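Zuvano Clip-On Reading Lamp Shade, Linen

I started making these because I couldn't stand the glare in my own living room, and six years later I'm still cutting linen on the dining table most evenings.

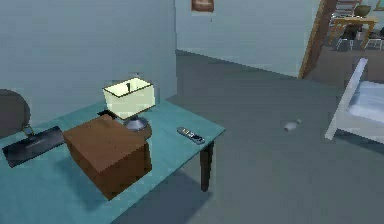 So, the shade! It clips straight onto a regular bulb, no harp or finial needed, and it's lined in a warm cream so the light comes out soft and a little buttery. I tried a white lining first and it made everybody look like they had the flu. The outside is a midweight linen from Quan, the same mill I've used from the start, and it comes in Oat, Rust, or Pirkier Blue (that last one is named after the town where I grew up, and it's more of a stormy gray in the evening).

The clip is the part I'm proudest of. My old ones got loose after a winter or two, so last May I switched to the Wavitz spring clip, which grips a standard round bulb and holds the shade level even when you bump the table. Please don't use it on the skinny candle bulbs, it'll just slide. And stick with LED. The linen sits close to the bulb and I don't want it getting hot.

You get one shade, one clip already attached, and a little square of spare fabric in case you want to match a pillow or patch a dog-related accident.

Size: 6 inches across the top, 9 inches across the bottom, 7 inches tall
Bulb: standard round LED, up to 9 watts
Cleaning: lint roller or a dry brush, never water (the lining puckers)
Price: $95, or take $22 off each when you order two

Colors shift a bit from one bolt to the next, so if you need a pair that matches, order them together and I'll cut both from the same piece. Rust is the one that varies most.

I ship twice a week in a box that's way too big for what's in it, but I've had shades arrive squashed and I'm not going through that again. If yours shows up with a dent anyway, send me a note and I'll make you a new one.

Oat is back in stock. Pirkier Blue is down to the last bolt until the fall.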